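Home | Workshop News | Builds | Events | Contact

Two-armed Binau machine moves on to laundry

By Lizeth Puma
December, 4:40 p.m.

A home-built robot with two arms and fingered hands has begun practice runs at tidying clothes off a bed, its builders said this week. The machine, called Binau, was put together over 22 months by Antonina Prokopenko and Radymyr Bondarchuk, mostly in a spare bedroom and partly in the shared Kravchuk workshop, where the metal parts were cut and drilled.

The current task is short. Clothing is put on the bed, and the robot has to take hold of one piece, lift it clear of the cover and let go of it at a set point. Prokopenko allows 78 seconds for each attempt. A run that goes over is stopped and logged as a miss. 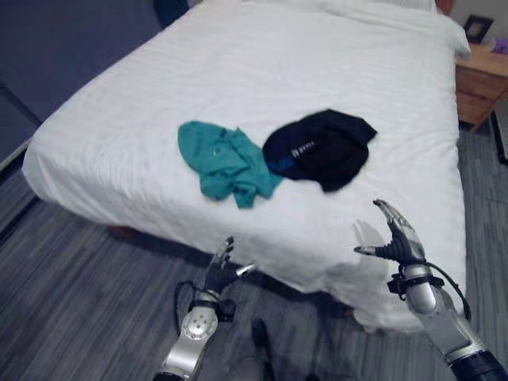 Why practice on a bed and not on a workbench?
A bed gives way under the hand. On a hard bench the controller can find the surface by a sharp rise in motor current, but on bedding the rise is slow, and the fingers tend to close on the cover along with the clothing. The builders wanted to deal with that problem early.

Their first answer was to lower the hand in small steps and read the current after each one. It was reliable and far too slow. The present version moves down in one pass and compares the current with a curve recorded on bare bedding – anything that departs from the curve is treated as cloth.
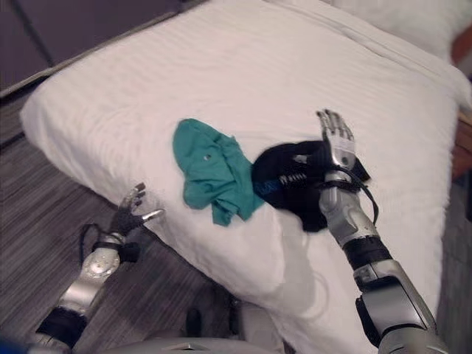

The curve has to be recorded again whenever the bedding is changed. Bondarchuk has written a routine for this that touches the bed at 20 points and stores the result under the name of the cover. He would like to cut the number of points but has not tested a smaller set.

Control software is Mellow, a package the two wrote themselves and share with other members of the workshop. Planning for the arms runs on a desktop computer in the next room. Finger commands are handled separately, by a Jurix board that Yevdokiia Zakharchenko adapted last winter from an earlier project.
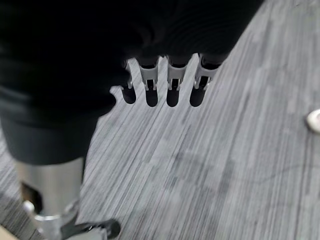 Zakharchenko also rewrote the grip limits. Each finger now has its own ceiling on force, and the thumb is held back until at least two of the others report contact. Before the change, the thumb often closed first and pushed light fabric out of reach.

The log holds almost 2,000 attempts. Prokopenko declined to give a success rate, saying the early entries were made with different fingers and should not be mixed with the rest. Knitwear remains harder than thin cotton, she said, and dark items are harder for the vision code to separate from their own shadows.

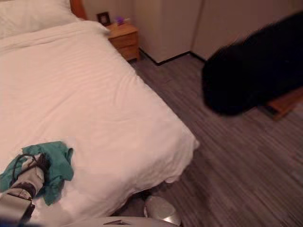 Next steps

Folding is not planned for this version. The builders intend to add a basket as the drop point, then repeat the runs with the clothing in a pile. Sheena Imrie, who keeps the workshop schedule, has set aside bench time for a new pair of wrist brackets – the present ones flex when both arms are extended. Drawings for the brackets will be posted on the members' page once they have been checked.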